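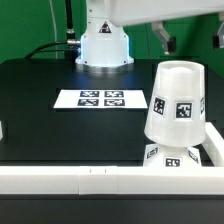
Werkstatt > Greifer und Arme > Notizen

Zwei Kameras, ein Greifer und viel zu viele Marker

Ich hatte im Mai versprochen, dass ich den Kameravergleich noch nachreiche, und jetzt ist es Oktober geworden, entschuldigt bitte! Dafür habe ich inzwischen deutlich mehr Stunden mit dem Aufbau verbracht und traue mich eher, etwas dazu zu sagen.

Zur Erinnerung für alle, die neu mitlesen: Es geht um die Frage, ob mir die feste Kamera über dem Tisch reicht oder ob die kleine am Handgelenk den ganzen Ärger mit dem zusätzlichen Kabel wert ist. Die feste läuft bei mir über den Controller von Jison, die am Handgelenk hängt an einem Board von Nulell, und beide sollen dieselben Marker erkennen. Auf dem Tisch liegt deshalb das Blatt mit den vier Markern im Quadrat, und auch der Becher und der kantige Sockel darunter sind beklebt. Die Marker auf dem Becher sind übrigens die schwierigsten - auf der Rundung wird aus einem ordentlichen Quadrat ganz schnell etwas, das der Software nicht mehr gefällt. Auf den schrägen Flächen des Sockels habe ich diese Sorgen kaum, die sind wenigstens eben.

Virgil Coman hat mir beim Kalibrieren geholfen (danke nochmal, auch für die Geduld am Telefon!) und mir geraten, das Blatt wirklich nur einmal auszurichten und dann die Finger davon zu lassen. Ich habe mich natürlich nicht daran gehalten und durfte den ganzen Vormittag wiederholen. Insgesamt sind 476 Aufnahmen zusammengekommen, davon 300 mit der festen Kamera, der Rest vom Handgelenk.

Die feste Kamera ist herrlich unkompliziert. Einschalten, Blatt suchen lassen, fertig. Sobald aber der Arm über die Teile fährt, verdeckt er ihr genau das, was ich sehen möchte, und dann rechnet der Controller mit der letzten bekannten Lage weiter. Bei großen Teilen geht das gut, bei den kleinen Klötzen habe ich mich mehr als einmal geärgert.

Vom Handgelenk aus ist es umgekehrt. Der Greifer von Gremetti nimmt mit seiner grauen Kuppel zwar einen ordentlichen Teil vom Bild weg, aber der Marker oben auf dem Klotz bleibt gestochen scharf, auch wenn der Klotz schräg liegt. Der zweite an der schmalen Seite ist aus diesem Winkel fast nur noch ein Strich, den lasse ich in der Auswertung inzwischen weg. Und weil der dunkle Tisch so schön gegen die weißen Teile absticht, komme ich ohne zusätzliche Lampe aus, worüber ich mich wirklich freue.

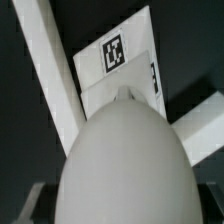
Was ich jetzt benutze

Beide, leider. Ich hätte so gern eine davon wieder abgebaut! Die feste sucht das Teil und schickt den Arm grob hin, auf dem letzten Stück übernimmt die am Handgelenk. Die Übergabe ruckelt noch ein bisschen, da muss ich an die Zeitstempel ran, und beim Nulell-Board stört mich, dass es nach jedem Neustart die Belichtung vergisst. Falls jemand von euch weiß, wo man das dauerhaft einträgt, schreibt es mir bitte in die Kommentare - ich habe die Anleitung jetzt zweimal gelesen.

Als Nächstes kommen die langen weißen Leisten dran, die haben bisher keinen guten Platz im Ablauf.

Zuletzt im Blog
Kabelführung am Arm, zweiter Versuch
Marker drucken: matt oder glänzend?
Den Jison-Controller einrichten
Gremetti-Greifer nach einem halben Jahr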